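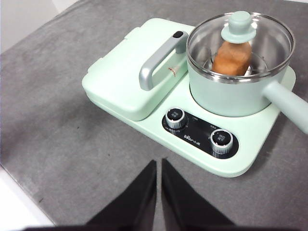
Lab Notes | Budgets & Buying

14/06/2026

It's budget season again, and I have been living inside a spreadsheet! Last time I did this I promised I'd write down what we learned about buying for the robot kitchen bench, mostly so I wouldn't have to answer the same emails from the other sites all summer. So grab a coffee, this one is about money.

The breakfast bench is our newest station. If you haven't been by, the arm works on small countertop appliances: lids, handles, knobs, the stuff you touch half asleep in the morning. The mint-green one is my favorite thing we've bought all year. It has a sandwich maker and a little saucepan with a glass lid sharing one base, plus two control knobs on a black panel, so for the price of one small appliance we get a whole morning's worth of tasks. When I'm shopping now I look for that first – how many different things can a gripper practice on before we need to buy something else?

The first thing I'd tell anyone planning a bench like ours is that the arm is the easy line. You get a quote, you argue a bit, you sign. What got us in January was everything hanging off it. Our fingertips wear out and they're a consumable, same as printer paper, but we'd put them under "hardware, one time" and then had to go begging for more money. They now have their own line, and I order spares whenever the drawer gets down to 3 pairs. We buy ours from Grunon, who are slow but very nice on the phone. Fankhauser was faster and cost more, and I still use them when I've messed up the timing (it happens).

The wrist camera is the other one. We had a line for the camera and nothing for the cable, the bracket, or the afternoon it takes to recalibrate after somebody bumps it. I now put in $1369 for what I call camera everything, and this year it held. Your number will be different, but please do have a number! If you fold it into the arm quote it just disappears, and then so does the money.

Now, appliances. I used to buy one of each and feel thrifty. Please don't. Buy 2 of anything you plan to build a task around, and buy them the same day. Kitchen gadgets go out of stock or come back in a slightly different shape, with the knobs moved over a little, and then your nice comparison from last month doesn't line up with anything. The second unit stays in its box on the shelf until the first one gives up. I also write the model and the color on the shelf label, as I have reordered the wrong shade before and didn't enjoy the return paperwork.

Check the plug before you order, too. A lot of the cute combo appliances are made for other countries' outlets, and the listing photos won't help you much. A proper converter costs more than you'd think, and I'd rather see it in the plan up front than taped to an invoice later.

People always ask about leasing. We looked hard at a lease through Kosard for the second arm, and the monthly figure was lovely. Then I read the part about modifications. We swap fingers and brackets all the time, and every swap would have needed a form. For a station that does the same job day in and day out I think leasing could be great, but for a bench that changes every few weeks we decided to buy. The arm goes on the Jutumlow project budget, so if you're on that project and were wondering where your equipment money went, well, hello, it was me.

Leave room for groceries as well. Bread, rolls, eggs, things to put in pans. It's a tiny line and it gets rejected every single time unless you call it test materials, so call it test materials. Same goes for paper towels and the good degreaser. Ours came to $57 last month, and I have already moved a little out of travel to cover the next one.

If you want a copy of the template, ask me and I'll send the blank version (the filled-in one has some very cranky comments in the margins). Requests for the fall order need to reach me before I close the sheet at the end of the month, with a link, a quantity and the color if it comes in more than one.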